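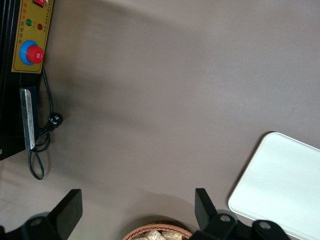

Search this site Go

Snack table is back at Stulasley, and it has never looked better

February | By the Stulasley newsletter desk

Good news for anyone who gets hungry in the middle of the afternoon (so, all of us). The snack table on the ground floor at Stulasley is open again, and it has come back bigger, brighter and a whole lot easier to pick from than the old one. The doors to the room opened at 3 p.m. and there was a line down the hall by ten after.

If you remember the old setup, you remember the cardboard box. Everything went into it, the crackers on top of the cookies on top of whatever had been there since the fall, and you reached in and hoped. It did the job, but you could work here for a year without learning what was at the bottom. The new table fixes that with a few simple things -- racks with steps, baskets, trays -- and it's a real pleasure to walk up to.

The idea came out of the suggestion box last year. Of the 484 slips that came in, a big pile asked for better snacks, and nearly as many asked for a better way to see the snacks we already had. One slip just said "let me see the yogurt." Whoever wrote that, your day has come! 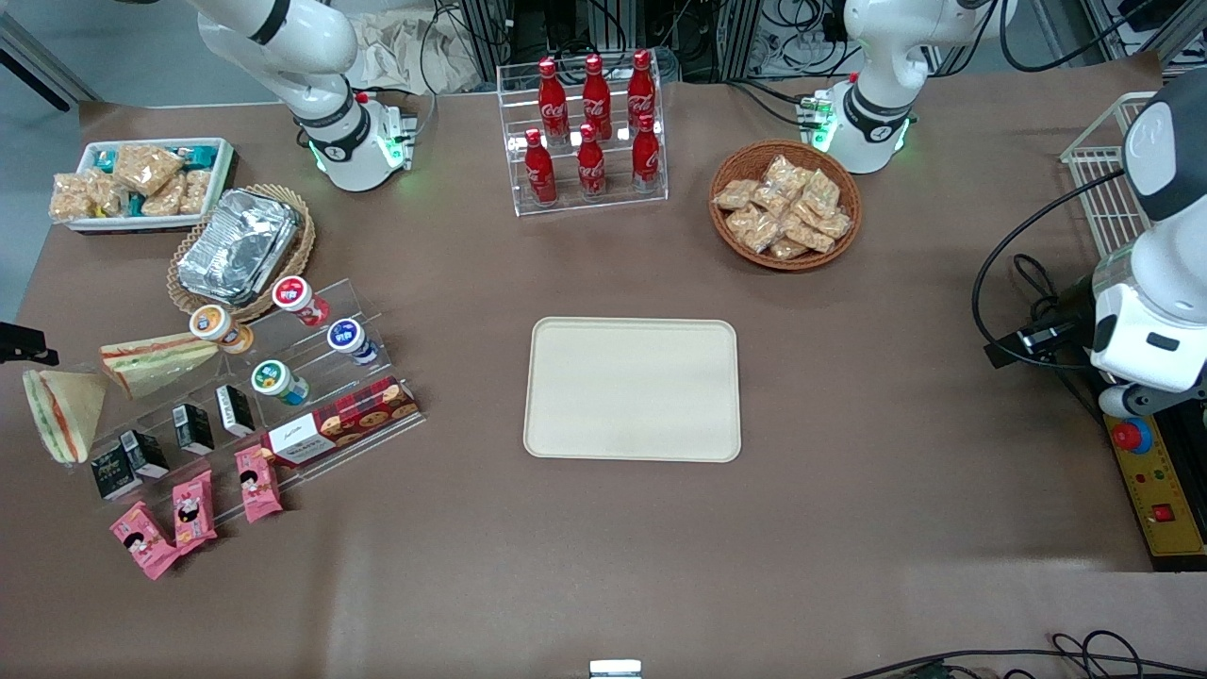

Drinks are in the middle at the back, where you can get to them from either side. The Coca-Cola has its own clear rack with two levels, three bottles up and three down, and that beats the old habit of standing them on the windowsill by a mile. The basket next to it is for the small wrapped packs, which are the easiest thing to grab on your way back upstairs with a laptop under one arm.

The yogurt cups get the top step of the other clear rack, with their orange, red, blue and green lids facing up. Cookies sit on the step below. If you like something puffy and crunchy, the bags are in the white tray at the corner, and foil containers are stacked in the oval basket beside them. We're told the foil containers will change from week to week, so it's worth lifting a lid to check.

The plain beige tray in the center is for you. Set it down in front of you, put your picks on it, and carry the lot over to the seats. It was the smallest item on the shopping list and may well be the best one, going by how many people used to leave the room with a drink in one hand and a cookie in their teeth. Please bring it back when you're done so the next person can use it.

The racks and baskets came from Lamrani, the housewares shop over in Zoltcombe, and the whole table was put together for under what we spent on cardboard boxes and paper plates last year. Trarkus, who share the building with us, are splitting the cost of the food, so their people are welcome at the table too. Say hi if you see a face you don't know. Several of us met neighbors on opening day whom we had only ever nodded to in the elevator, and one conversation about cookies went on for so long that both sides missed the start of a meeting.

Some numbers, for those who like them. The two offices went through over 2,000 snacks last year, and the new budget covers that with room to spare. There were 18 different items on the trial list, picked from the suggestion slips, and they'll be rotated through the season so the same things aren't out every time. Favorites will stay. The wrapped packs were the runaway winner at the tasting we held before the holidays, with the yogurt close behind and the puffed snacks making a very strong case for themselves late in the day.

A few house rules, and they're short. Take what you'll eat. Close the bags if you open one to share. Labels should face out when you put something back, and anything that's been opened goes home with you or goes in the trash. If you have a food allergy, read the package every time, even if it's something you've had here before -- brands may change when the shops run out.

The table is set up at 3 p.m. and cleared at 5. Yogurt goes back in the fridge in the small kitchen after that, second shelf, and you can still have one if you're working late. The rest is packed into the cupboard under the coat hooks until the next day.

Suggestions are open again, too. The box is by the front desk, next to the mail slots, and slips that name a particular snack have a much better chance than slips that say "more." Fruit has been asked for already and should turn up next month, once we've found bowls that fit beside the baskets. There's also talk of a hot drinks corner with a proper kettle, and we're very much in favor of it.

Old cardboard box, for anyone who's sentimental: it's in the recycling room, and it's free to a good home until the end of the month.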